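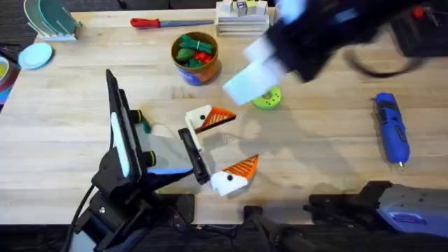
Fig. 1. Two arms over the workbench, the right gripper on the move.

Home Notes Labs Handouts Contact
5 min read

Week 4: Picking fingers for the job

Okay, so last week we got through the Flusitari controller menus and most of you have stopped turning the speed up to maximum (thank you!). This week is all about the part that touches things. I love this topic and I will probably run over, so read the notes before you come in.

We're comparing two kinds of finger. The first is the stiff parallel kind. Two flat fingers, they slide together, they stop when they hit something. The second is the soft ribbed kind, usually called fin fingers - when you press on the face, the ribs let it bend and the tip curls in around whatever you're holding. There's no extra motor doing that, the shape does all the work, and I still think it's a lovely trick.

Stiff fingers are great when you know where the part is and which way it's turned. Small blocks, screws, anything with two flat sides. They hold a part at the same angle every time, so if you need to line something up with a hole, start there. They're also unforgiving. Come in a little off center and you'll shove the part across the table, or squeeze one corner of it and watch it spin.

Fin fingers put up with a lot more sloppiness. Cups, rings, odd curved toys, all fine. What you give up is knowing exactly how the part is sitting once you've got it, because the fingers bend to suit the object and the object shifts a bit too. Heavy things sag. Thin flat things lying on the table are a pain with either type, and we'll talk about sliding them to an edge first.

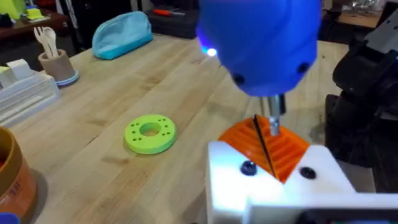

Do soft fingers need less closing force than stiff ones?

Usually they do, because the finger wraps over more of the surface and the load is spread out. Heavy or slippery parts can still need more force.

For the lab, each pair runs 20 grasps per finger type on the same object, then swaps objects. Write down the force setting, the approach angle, and one of three results: held, slipped, missed. Please don't invent a fourth category called "kind of." If it stays up for 15 seconds it's held, and if it drops at 16 it's still held. We had almost 200 grasps from the Skekent group last time and a third of the sheet was notes in the margin that I couldn't read.

Check your finger screws before the first run and again at the halfway point. A finger that rocks on its base gives you results that look like bad grasping, and I've lost a whole afternoon to that one.
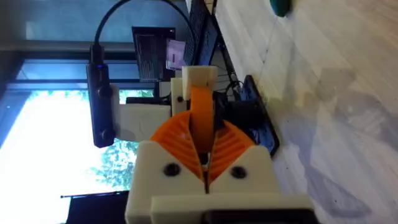 Fig. 2. Ribbed orange fingers on an off-white base, with a screw head on each side of the gap.

About wrist cameras: watch where your cable goes when the wrist turns. Leave enough slack for the full rotation, then turn it by hand with the power off and see if anything pulls.

Reading for next time is the Van der Linden handout, sections on contact and friction. Skip the appendix unless you like algebra. Bring your lab sheet, filled in, with both names on it.

Share 15 Comments 5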